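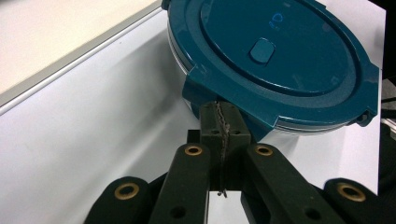
How to test the Akosov hand gripper on lidded containers before you pay for it

Print this page | E-mail this page

Jul 9, 2023

The Akosov kit is sold by Plumatel as a hand-held gripper for recording household tasks. You hold it, you do the job with it, and the camera on it records what a robot would be asked to copy later. The sales page says it handles "everyday containers without adjustment." I have read that sentence on a lot of sales pages. Before you order a set, get the loan unit (Plumatel will ship one for a refundable deposit) and spend an afternoon on latched lids. They find the weak spots faster than cups and sponges do.

What you need

The loan gripper, charged and with the fingertip pads fitted. A clear plastic container with a latching lid. A pale table with nothing on it that you care about. A small screwdriver. Paper and a pen, as the recording app has no notes field. Plumatel says one is coming in August.

A round lid is harder than a square one, so use a round one if you have it. It turns when you pull on it, and the gripper has no good answer to that.

Step 1. Check the linkage before you switch anything on

Open and close the fingers slowly with the container out of the way. The arms should move together. If one side leads, the pads will meet off center, and every grasp on a narrow part will be crooked. Look at the brass eyelets at the pivots. They should sit flush in the plastic, and none of them should turn with your fingernail. On my first loan unit one did. Plumatel swapped it without arguing, but the swap took 3 weeks.

Then look at the gray grip strip between the pads. If the end has started to fray, write that down now so you can tell later whether your own testing made it worse. The manual calls the strip a consumable on page 20. The price list doesn't mention it at all, so ask for the cost of replacements in writing.

Step 2. Set the container

Put the container down with one latch toward you. Don't tape it to the table. The demo video from Plumatel never shows what is holding the container still, and I would like to know. With a free container you find out how much of the work your other hand is doing.

Step 3. Take the tab

Come in low and straight. The pads should close on the two sides of the latch tab, with the tab between them and the arms fanned out evenly toward you. Squeeze until the tab stops slipping and no further. The pads are stiff, and past a certain point all you are doing is bending the linkage.

Stop there and check your recording. If the fingertips and the tab can't both be seen clearly, change the camera angle before you go on. Glossy lids throw highlights, and a dark lid on a white table can fool the auto exposure. The app lets you lock exposure, two menus down.

Step 4. Lift the latch

Tip your wrist back. Don't pull. A pull drags the whole container toward you, and the tab slides out of the pads. With a wrist tip the latch either lets go or the pads climb off the end of the tab. Both count as a result, so record both.

Do 40 lifts on one latch, rest, then turn the container and do 40 on the next. It is dull work. The sales page quotes a pad life of 2,000 grasps - it doesn't say grasps of what - and you won't get near that in an afternoon. You will still see whether the strip is creeping out from between the pads, and mine was.

Step 5. Close it again

Opening gets all the attention. For closing, keep the fingers shut and press down on the latch with the pad tips. This went better than I expected. The hard part is lining the lid up first, and I ended up using my free hand nearly every time. If your project needs one-handed closing, I wouldn't count on this gripper.

Step 6. Look at the recordings, all of them

The app marks a take "good" when tracking holds. It has no idea whether the latch opened. Several of my "good" takes showed the pads closing on air beside the tab. Anyone who plans to buy a set and trust that label should sit through one full session first.

Is it worth the money?

For cups, boxes and cloth, probably. For latches, only if you are willing to replace strips and sort takes by hand. The Pisharody kit costs more and has softer pads, though I have only had it for a day and won't pretend that is a test. Keep the Akosov deposit receipt - the refund form asks for a number that is printed nowhere else.

Print this page | E-mail this page

Related items

Pisharody soft pads: first look
Changing the grip strip on the Akosov
Dultetti recording app: which export settings to leave alone
What a loan unit deposit should cover
Locking exposure on shiny objects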